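Workshop notebook, April — cloths and the window end

Started 9.40. Lemlem Sisay on the morning half, me after lunch.

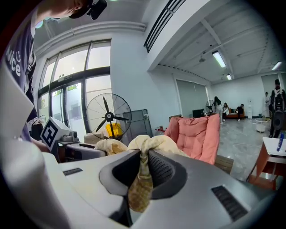

Going through the yellow cloths from the Allholm bundle. They come out of the bag twisted and have to be opened up before we can tell which are fit to keep. Cut size should be 982 mm on the long side. Anything that has frayed well short of that goes to rags, the rest get folded in three and stacked by the sink.

Six kept so far, nine to rags. The Drudness ones wear better than the Georgiev ones but they shed when new, so wash them separately. Lemlem wants to stop buying Georgiev altogether. I'd finish the packet first.

Window end: the standing fan stays where it is for now. The yellow bucket lives behind it and should go back there after mopping. The tall grey case is still leaning on the wall by the fan — needs a proper place, maybe the Gratville store if they have room. Ask.

Order no. 1001 for new cloths not confirmed. Chase it.

Stopped 4.15. Rags bag nearly full. Still to do: second half of the bundle, label the shelf, find the good scissors.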